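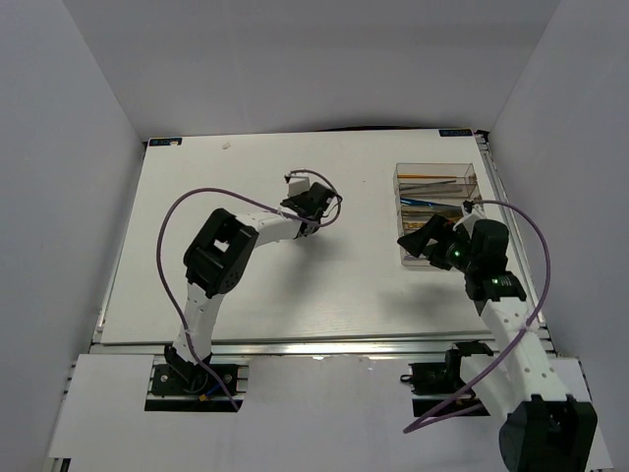 The Second Count

Caroline Nyamweya had the paper open at page six when Duván came in with his coat still on.

"You've changed the table," he said.

"I've put the table back. It was you who changed it."

He sat down. The draft was due at the Chornovol workshop by midnight, and it said that Umeo, their method, worked on 392 trials out of 764. The version he had sent her in the morning had said something better. He had dropped the runs where the arm closed on the rod too near the end, so that it tipped.

"Those aren't failures of the method," he said. "The method picks a point and the arm goes to it. If the rod tips, that's the grip."

"Who picks the point?"

He didn't answer that. He took his coat off and hung it on the back of the chair, and it slid to the floor.

They had spent the winter on it. Umeo was meant to choose where to take hold of a long thin thing from one look, with no model of the thing beforehand. The older way needed 100 practice runs for each new object. Theirs needed none, and Caroline still thought that was worth four pages, even with the number as it stood.

"Govent will read it," Duván said. "They pay until February. They'll see a coin toss."

"Then they'll see one."

She turned her screen towards him and started the wrist recordings from the beginning of the orange rod set. She had watched all of them over the weekend and written a word beside each one.

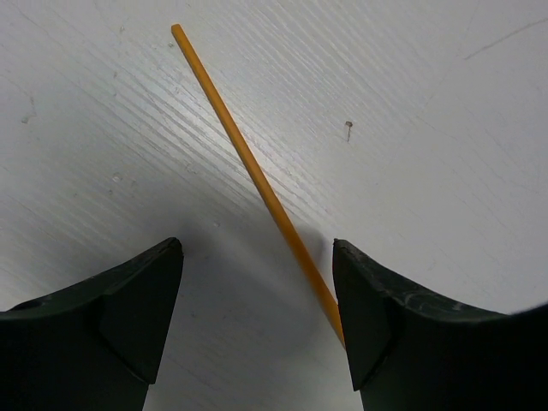
"Stop it there," he said. "Where's it going to close?"

"You tell me."

He leaned in and looked for a long time. Then he asked for the next one, and the one after. By the ninth he had pulled the notebook over and was writing in it himself, in a column beside hers, with his hand over her words so he wouldn't see them.

At half past seven the heating went off. They compared columns. They disagreed on three runs, and in two of them he had been harder than she had.

"Leave it at 392," he said.

"It'd be 390 by yours."

"Then say we both counted, and give both."

She typed the sentence. He picked his coat up and put it on again, and went to find out whether the shop downstairs still had any soup.

Recent stories
The Grindero Letters
Salt on the Step
A Room in February
Mrs Okell's Bicycle
2,320 Steps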